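The quiet rules on who gets to speak

When a university says it has "paused" something, look at what has stopped. At Urton, what has stopped is the open floor at student union general meetings, which until this spring any member could take for 3 minutes without asking anyone first. Now you fill in a form. The form goes to a panel. The panel meets on a Tuesday, and if your subject has come up since then, you can wait for the next one.

The union's officers insist that nothing has been taken away. Members may still speak, they say, provided the subject has been "registered and scoped". I have read the guidance twice and still can't tell you what scoping is. It seems to involve a senior officer deciding whether your complaint is really a complaint or merely a feeling.

The change arrived after a bad-tempered meeting in April about the Motberg building, where the university wants to replace two floors of study space with offices. A petition against the plan had 1,961 signatures. Several students used their minutes to read out emails from the estates department, and one of them was still reading when the microphone was switched off. The officers called this a disruption. You might also call it a meeting.

I'm not sentimental about open floors. Anyone who has sat through one knows that the same handful of people turn up, that they all bring notes, and that at least one of them wants to talk about bins. But a union with a full-time communications staff and a seat on the university's own council can surely survive the bins.

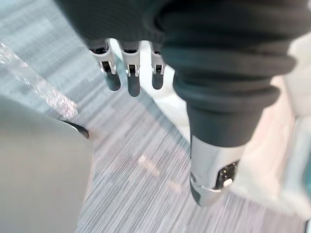

Issue 2

What makes me doubt the official story is the timing. The union had lived with long meetings for years and never minded much. It began to mind when the speeches turned to Motberg, and to the matter of who had been told what. The minutes of the meeting, when they finally appeared, gave the whole discussion a single line: "Members raised points regarding space."

Then there is Cluneo, the online platform that is meant to replace much of what was said aloud. Students can post a question there and others can vote it up. It is tidy, and I can see why the officers like it. Questions are answered within a fortnight, in writing, by whoever is judged to be the right person. There is no follow-up. If the answer dodges the question, you may post another question.

Supporters of the new system point to the Pramanik review, the consultation on union democracy that the officers commissioned last year. It did recommend "a wider range of channels". It had 900 responses, and I have yet to find a page in it that recommends closing the channel already in use. When I asked the union which page I had missed, I was sent a link to the whole report.

Perhaps the panel will turn out to be generous. It has approved most of the requests it has received so far, according to the union, although the union won't say how many there were or what became of the others. A body that approves nearly everything is an odd thing to need.

There is a motion to restore the open floor at the next general meeting. Its backers have been told it must be registered and scoped.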